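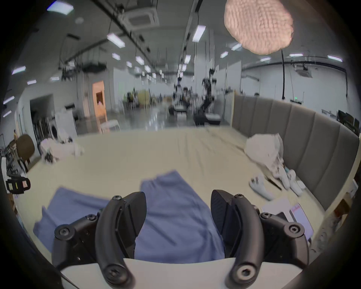
Blue cloth garment on the table, February.

Slept badly, got up at 5, made coffee and wrote a list of everything I have to do before the move. The list ran to two pages. I then added "make list" at the top so I could cross something out.

The apartment in Otbridge is ours from the end of the month, or so says the letting office, which has now sent the same form three times with a different box missing each time. I have decided to regard the form as a pen pal. The place itself is fine. It has a bay window, a kitchen with one drawer, and a radiator that makes a noise like someone trying to remember a tune. I liked it at once, which was a poor way to go about choosing an apartment, but the only other one we could afford was over the fish shop on Draren Street.

Today was clothes. I had put off clothes because I thought they would be easy. Books I know how to argue with: have I read it, will I read it, does it make me look better on a shelf. A sweater gives you nothing to work with. It just lies there with its arms out.

The rule I read somewhere is that if you haven't worn it in a year it goes. By that rule I would own 17 things, most of them socks. I got as far as the second shelf before I started making exceptions. Exception one: weddings. Exception two: painting the ceiling, in case I ever paint a ceiling. Exception three was for anything I was wearing when something good happened, and that one more or less finished off the rule, because I turn out to have been quite lucky in corduroy.

By lunch I had three piles on the bedroom floor. Keep, give away, and a third one in the middle that I kept stepping over. The third pile was the biggest. I ate a cheese sandwich standing up and looked at it. Then I moved some of it to the other two piles without looking at what it was, and felt decisive for the whole of the afternoon, until I went back and checked.

Found in pockets: a bus ticket, a dry cleaning stub from a shop that is now a dentist, half a packet of mints, and a folded receipt from Olszewski's for one poppy seed cake and 30 candles. I remember that cake. It was a very small cake. From a distance it looked like a hedgehog on fire.

Also found the gray suit. I bought it for the job at Dirkard and wore it for the interview, the first morning, and then never again, as everyone there dressed like they were about to clean out a garage. It still fits if I don't breathe or plan to sit. I have put it in the keep pile. I know. But it cost more than my first car's transmission, and I feel that giving it away would be admitting something to the suit.

Went down to the thrift store at 3 with two bags. There was a hand-lettered sign on the door saying they were full and please could people come back in spring. So everyone is doing this. The whole town is passing its cardigans around in a circle, and the circle has jammed. I carried both bags home again, uphill, and they were heavier, which I put down to resentment on their part.

On the way I stopped at the hardware store for tape and boxes. The boxes are sold flat and come in small, medium and a size called "family," which could hold most of the furniture and which I would then not be able to lift. Bought medium. Forgot the tape.

Movers called at 4:30 to confirm. They wanted to know how many boxes and I said 70, in a firm voice, having so far packed none. It seemed like a good grown-up number. Now I will have to either own enough to fill them or send some empty for the sake of appearances.

Supper was whatever was at the back of the freezer, part two. It was labeled "soup?" in my own writing. It was stewed plums. Had them on toast and they were not bad.

The middle pile is still there. I have thrown a sheet over it so I can sleep. Tomorrow the kitchen, and the one drawer's worth of things I'm allowed to take with me. Must buy tape.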